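**Repainting built-ins: is 200 grit enough between coats?**

**gratefulhinge**
Getting ready to repaint a wall of built-in shelves this July and I can't get a straight answer on sanding. The can says to scuff between coats and gives no grit. The guy at the Wimthorpe paint counter told me 200 or so and to quit worrying. My brother-in-law says that's too coarse and I'll see scratches in a satin finish.

The shelves are old oil paint, still well stuck. Plan is degrease, sand, one coat of bonding primer, two coats of waterborne enamel. Color will be close to this blue-green.

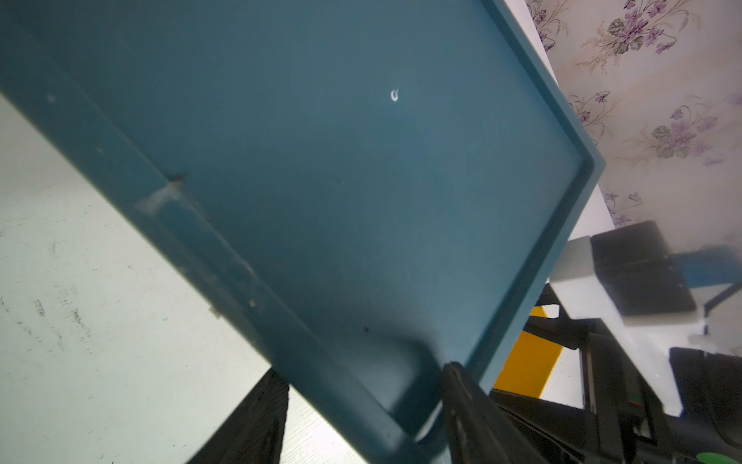 *Same color family, with a pale scuff and some specks*

My main worry is wear. Books slide in and out all day and I don't want to do this again in two years.

**mudroom_ken**
Your counter guy is fine. I've used 220 for years because that's what the store stocks, but you won't see the difference. Light pressure, wipe it down, keep going. The scratches people complain about come from pushing too hard with a worn-out sheet.

**oldvarnish**
Disagree. For the primer, sure. Between finish coats I go to 320. Dark and mid-tone colors in satin show everything when a lamp is near them, and shelves usually have a lamp near them.

The bigger issue is cure time. Dry to the touch in an hour means nothing. I tell everybody to leave books off for three weeks.

**mudroom_ken**
Three weeks is overkill with a modern enamel. I loaded mine after 6 days and nothing stuck.

**oldvarnish**
What did you load them with? Paperbacks are one thing. A row of encyclopedias in August is another.

**mudroom_ken**
Records, so not light. Air conditioning was on the whole time though, I'll give you that.

**gratefulhinge**
No AC here. I'll plan on the longer wait and stack the books in the hall.

Next question. Do I need to take the adjustable shelves out and paint both sides, or can I leave the undersides alone? There are a lot of them.

**pell_and_sons_not**
Paint both sides. Anything above eye level shows its underside when you're sitting down. I skipped mine the first time and ended up pulling every shelf back out.

Do the undersides first. Then if you get a mark from the drying blocks it's on a face you can touch up without much trouble.

**gratefulhinge**
OK, both sides. Not thrilled.

**tworooms**
I wrote up the order I work in for our neighborhood newsletter last year and the editor said I could repost it. Pasting the part that applies.

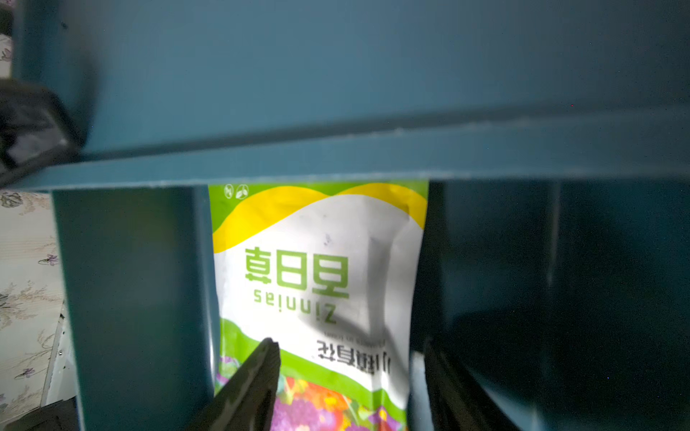 Words: Nandini Kurup
Home & Repair page

Start with the fixed parts. The back panel goes first, then the underside of the top, then the dividers, working down. A 2-inch angled brush will reach every inside corner, and a 4-inch foam roller covers the flats. Brush the corners of one compartment, roll that compartment right away, then move on to the next. If you brush all the corners in the whole unit first, the edges will dry before the roller gets to them and you'll have a visible band.

Deep compartments are hard to see into. Put a work light on the floor and aim it up. Missed spots and drips under a shelf hardly show with the ceiling light on.

Paint builds up along front edges -- check them ten minutes after rolling and tip off any fat edge with a nearly dry brush. Waterborne paint sets fast, so if you find a run later than that, leave it and sand it out the next day.

Loose shelves go on painter's pyramids or on screws driven through scrap board. Do the underside, let it dry overnight, flip, then do the top and the edges.

**oldvarnish**
Good write-up. I'd do the dividers before the back panel, but only out of habit.

**pell_and_sons_not**
Back first for me too. Less reaching past wet paint.

**gratefulhinge**
Thanks for posting that. I was going to do all the corners first, so that saved me a mess. Anyone have a primer preference? The store has Vundik and Grustier. Vundik costs more.

**mudroom_ken**
Either one. Over sound oil paint the sanding matters more than the label.

**oldvarnish**
I've only used Grustier. It sticks well but it's thin, so watch for drips on the verticals. Whatever you buy, do a test patch, wait a couple of days and try to scratch it off with a fingernail. If it peels, you didn't get the grease off.

**tworooms**
+1 on the test patch. Also put down clear film or a liner where the heaviest books go. It doesn't show, and that's where mine scuffed first.

**gratefulhinge**
Will do. Buying 5 sheets of the 200 and a couple of 320 to try on the last coat. I'm starting with the bottom left section, behind the chair, and I'll post again once the test patch has had its two days.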